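12 June 2023
Posted by Georgiev

I finally priced out the second pair of hand-held grippers. The quote from Riline is 2000 for the pair, plus 60 for shipping.
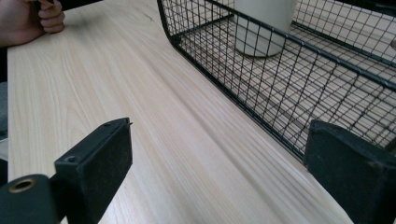 Ulus commented that spare finger pads should go in the first order, as a separate shipment costs too much. Fair point — I added 16.

Cables get their own line this year.
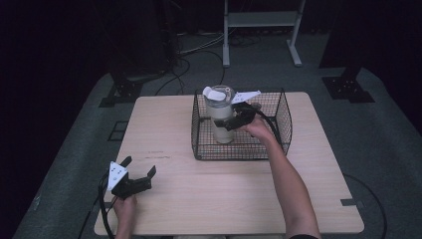
Two grippers, one basket, one tumbler

Dravlow sells mounts cheaper, but delivery would slip to November. I set aside 300 for mounts and inserts. 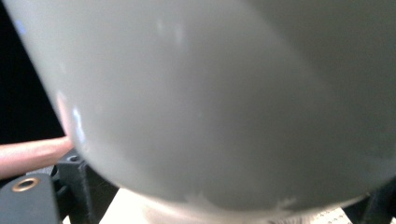
Close up at the gripper

The table stays. A new top can wait for the next budget.

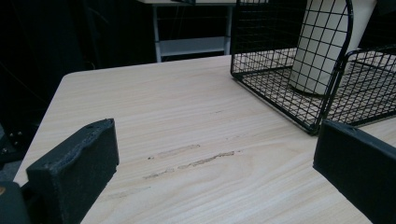
Would leasing be cheaper? Only for a short project, and ours runs past the lease term.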